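Trekamby Tabletop Kitchen Set
Manufacturer: Grosar
Category: Activity and training furniture / Tabletop sets

Overview

The Trekamby set combines a white work surface with tableware and play food for kitchen activities carried out at a table. It is intended for activity rooms, training kitchens and teaching spaces where a full counter with plumbing is not available. Typical uses are table setting, sorting food from dishes, and putting items away after a meal.

The set is supplied without a countertop oven. Any small toaster oven can be added by the customer, subject to the clearance figures listed under Placement.

Work surface

The top is white and carries no printed layout or place markings. Edges are sealed at the factory. The Mok underframe is bolted to the top from below at the corners and accepts either fixed feet or locking casters. Feet and casters use the same thread and can be exchanged without removing the top.

Maximum distributed load is 141 lb with fixed feet. With casters fitted, the table must not be moved while an oven is standing on it.
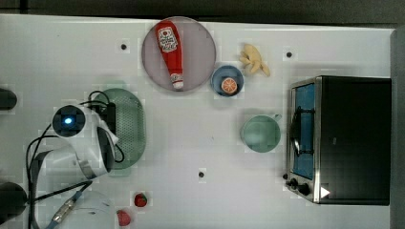
Trekamby top with tableware, play food and a toaster oven.

Tableware and food items

The plate is round with a thin rim, in a pale mauve-gray. The bowl is blue outside with a white interior rim and is small enough to be picked up with one hand. The mug is light sage green with a small handle. The oval mesh tray is green and finely perforated; it can be used to collect small items or to drain them after washing.

Food items include a halved toy orange with the segments shown on the cut face and a pale yellow toy banana bunch. The red ketchup bottle has a white cap and a white oval label with red lettering. Food items are for handling only and must be kept out of a heated oven.

Colors may vary slightly between production batches. Replacement pieces are sold singly under the Flumow accessory range and are not guaranteed to match an older set.

Placement

Set the table on a level floor and adjust the feet before loading the top. Where an oven is used:

Clearance behind oven: 10 in minimum
Clearance at each side: 3 in minimum
Door: must open fully without touching tableware

Route the power cord off the rear of the table. Do not run it under the tray or across the area where the door opens. Follow the oven manufacturer's instructions where they call for greater clearance.

Cleaning

Wipe the top with a damp cloth and mild dish soap. Abrasive pads will dull the finish. Plate, bowl, mug and tray are top-rack dishwasher safe. Food items are washed by hand in warm water and air dried. Do not soak the bottle, as the label will lift.

Ordering

Trekamby set, fixed feet
Trekamby set, locking casters
Flumow replacement tableware, single pieces
Flumow replacement food items, single pieces

Warranty: 2 years on top and Mok underframe. Tableware and food items are treated as consumables and are excluded.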